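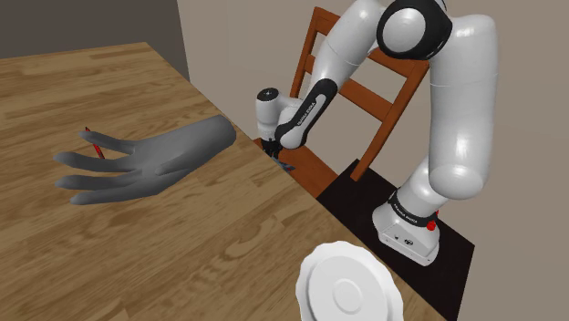
Milagros Dimaculangan thought that handing over a pencil would be the easy part of the year. She had already taught the arm to stack cups and to close a drawer, and a pencil is light, straight and does not roll very far. That was in October. By the end of winter the pencil task had its own folder, its own evening, and 1213 saved attempts.

The robotics club at Grurville has 18 members and meets at six in the evening, two floors below the library. Most of its work takes place inside a computer. The students build a room in simulation, with a table, a chair, a plate and a robot arm, and they add a gray hand that ends at the wrist. The hand holds something. The program must decide how the arm should come near, where it should close its fingers, and when it is polite to pull.

"Polite" is a word I heard many times during my visits. It was introduced by Güven Toprak, who started the club and still writes the task list on paper. A robot can take an object from a person in a way which is correct for the computer and very unpleasant for the person. It may come too fast, or it may pinch the place where the fingers already are. For this reason the club gives points for distance from the fingers as well as for a firm grip.

The pencil is difficult because the hand covers so much of it. With a cup, the gripper has a choice of many places. With a pencil between the fingers, there is a short piece to take, and sometimes it points away from the robot. Then the arm has to travel over the hand or go all the way around it.

Two groups formed over this question. Bülent Güler and his friends wrote a planner called Akus, which waits, looks for the free end, and then takes the long way. It is slow. Elif Naz Dağdelen preferred to let the arm learn from many trials, and her program, Sirna, moves with more courage. In its first 300 attempts it touched the fingers 49 times. She put this number on the club's board herself, in large writing, and went home to change the reward.

I asked Taner Erdem, the youngest in the room, which program he would trust with his own hand. He thought for some time and answered that he would trust Akus, but he would get bored and drop the pencil.

In spring the club will enter the Sasaki student challenge, where the judges bring objects that the teams have not seen before. Toprak expects spoons. Dimaculangan expects something soft, such as a sponge, and she has begun to prepare one, although the simulator does not like soft things and the sponge falls slowly through the table. When I left, she was trying to make the table thicker.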